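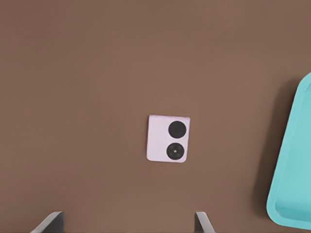
Guides > Around the House > Oller Heating Timer > Section 4: Setting your daily programme
Filed under: Heating & Hot Water, Set-up Help
Last updated: August 18, 2019

Right, if your Oller is on the wall and the display has come on, you're past the fiddly bit. I've set up a fair few of these now (mine at home in Flundton, then my mum's, then half the street's) and this is the order I'd do it in.

1. Hold down the Menu button until the clock digits flash. Set the time with the arrows and press OK. It uses the 24-hour clock, so don't do what I did and have the heating come on for supper at six in the morning!

2. Press Menu again and pick Daily. You get 4 slots: wake, leave, return and sleep. Start with wake, and set it half an hour before you want to be up.

3. Choose a temperature for each slot. I keep mine at 18 for most of the day and nudge it up in the evening if we're sitting still. Csenge Fülöp has hers a good bit warmer and swears by it, so suit yourself.
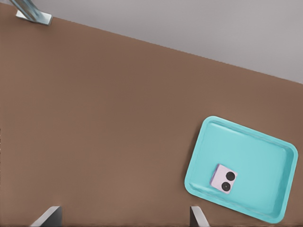 4. Press Save. The display shows a small tick and goes back to the clock. If you wander off before saving, it forgets the lot and you start again from step 2.

Note: Older Cheon boilers can take a few minutes to answer the timer the first time. Go and put the kettle on before you start pressing things.

Caution: Don't take the cover off while the mains is on. If you need to get at the wiring, switch off at the fuse box first, or ring a qualified electrician.

5. Test it. Press Boost once and listen for the click from the boiler. Press it again to cancel.

If you see code 61, the timer and the boiler have lost touch with each other. Hold Boost and Menu together until the screen goes blank, then let go and wait for the clock to come back.

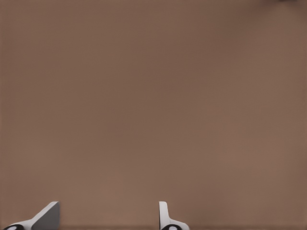 Your slots should still be there afterwards, though I'd have a quick look through them anyway, especially the sleep one, and jot the times on the inside back page of this guide. I redo mine every November when the evenings get properly cold.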